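Finger Pads Are a Budget Line

Most purchase requests for handheld grippers that cross my desk have one number at the top and nothing under it. The request says two units, names a supplier, and asks for a signature by the end of February. I have signed several of these and regretted most of them. My argument is that the unit price is the least useful figure in the packet, and that a buyer should start from the smallest and most awkward item on the object list. 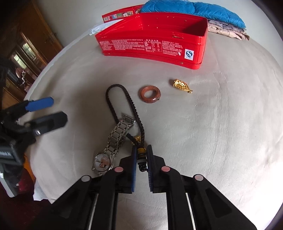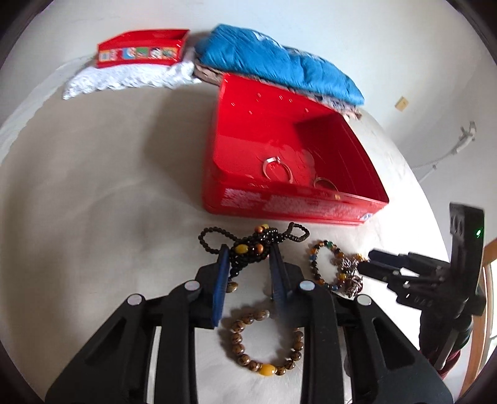
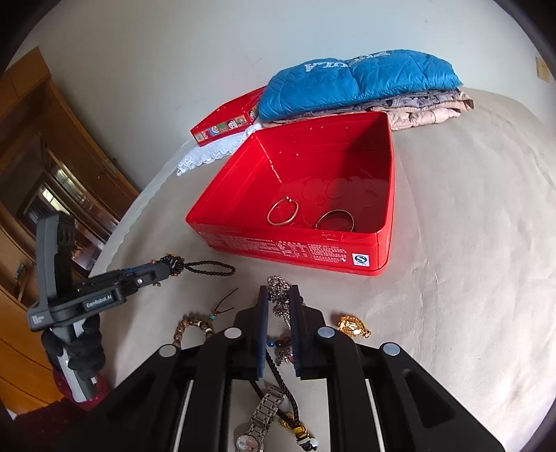
The pads are the part I would price first. Buyers tend to treat them as included, the way a drill comes with a chuck, and then find out in the second quarter that they are a consumable with a lead time. How fast they wear depends on what goes between them. Foam blocks and cardboard cartons tell a buyer very little. A braided cord with a pendant on the end, held between two blue textured pads, tells more: the load sits on a small hard fitting, and most of the cord lies looped on the table. Bead strands and fine chain are harder again. If the work includes such things, the spares order should be written against them, and the cartons will take care of themselves.

Our own figures are modest. Tevov quoted 77 dollars for a set of pads and Friesen quoted 492 for a service kit that includes pads, pivots and fasteners. On paper the pads win easily. We had assumed 5 sets per tool per year. We went through almost 6, and two pivots had to be replaced separately at a price I did not have in the plan. The kit would have been closer than the first comparison suggested, though still not cheaper.

Arnulfo Henao, who ran purchasing at Drastari before he joined us, disagrees with me on this. He would buy a third complete tool and strip it for parts. His reasoning is that downtime costs more than hardware, and for a site running two shifts he may be right. For a small group it ties up money in a housing and a handle, which are the parts least likely to fail.

The other missing line is the object set itself. Finenora's planning sheet has no row for it, and neither did ours until last year. Objects get bent, lost and borrowed. They need storage, a cloth, a table at the right height, and a person's time to lay them out again between runs. I now put that labor in the same section as the hardware, so that whoever trims the budget has to look at both together.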